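How to clean a patterned table covering

Last updated 2026-06-09

Smooth wipeable coverings with a printed pattern pick up marks slowly. Leaves and flowers hide most of it, and then one day the light comes in low and the middle of the table looks dull and speckled. The method below takes some 9 minutes for a kitchen-size table. It is meant for vinyl, oilcloth and other coated coverings. Fabric cloths should go in the wash according to the label.

What you need

A soft brush or dry cloth
2 microfiber cloths
A bowl of lukewarm water
Mild dish soap
A dry towel

Step 1. Clear the table and brush off the crumbs. Work from the wall side toward you so nothing gets pushed into the gap at the back. If the covering has a trim strip along the edge, run the brush along it as well.

Step 2. Put 3 drops of dish soap in the bowl. More soap leaves a film, and the film shows up as streaks on a pale background.

Step 3. Wring out the first cloth until it no longer drips. Wipe in long, straight passes. Start in the middle, where most of the handling happens, and finish at the edges.
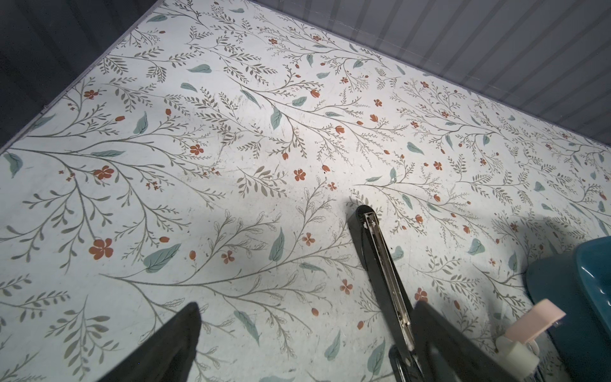 Why do small specks stay behind after wiping?
Most are either dried-on food or tiny nicks in the coating. Lay a damp cloth over the spot for a few minutes and wipe again. Food will soften and lift. A nick will stay, and scrubbing it makes it wider.

Step 4. Rinse the covering with the second cloth and plain water. Change the water if it turns cloudy.

Step 5. Dry with the towel right away. Look across the surface from a low angle and go over any smudges you missed.

Scratches

Fine scratches can't be wiped out. Skip abrasive pads, powdered cleaners and melamine sponges, all of which take the shine off and can wear the print. A tray or placemat over the worst area is the simplest fix.

Replacing the covering

We put a new covering on our table in Clotatbridge in March. It was cut from a roll of Oltus, item 244, and we left it flat overnight before trimming. Measure the table twice and allow an extra inch on each side. Cut with a sharp blade against a metal ruler, and trim the wall side last.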